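Re: [stavport-allotments] Seed swap and the "heirloom" beans

Mizanur Marikar wrote:
> The Skonari beans did very well for me, 57 pods off 2 plants. The
> seller says the strain goes back 4,000 years, so I think they're
> worth the price. Shall I order a batch for all of us before November?

I'd hold off, Mizanur. Who says 4,000 years? I looked at the seller's page and there's no source, just a line about "ancient growers" and a button to buy. A nice crop off two plants in one good summer doesn't tell me much either. My plain old pole beans did fine this year too, and they cost me nothing.

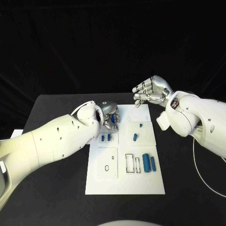

Eleven dollars a packet is a lot for something we can't check. Wijesinghe sold us "rare" squash seed a few years back and what came up looked an awful lot like zucchini.

If you saved any seed, bring some Thursday and I'll grow a row next to mine, same soil, same water. If yours win I'll say so on this list. Until then, please don't put me down for the order.

> Also, is anyone still using the Tarkitz compost?

I am. Too many sticks in it.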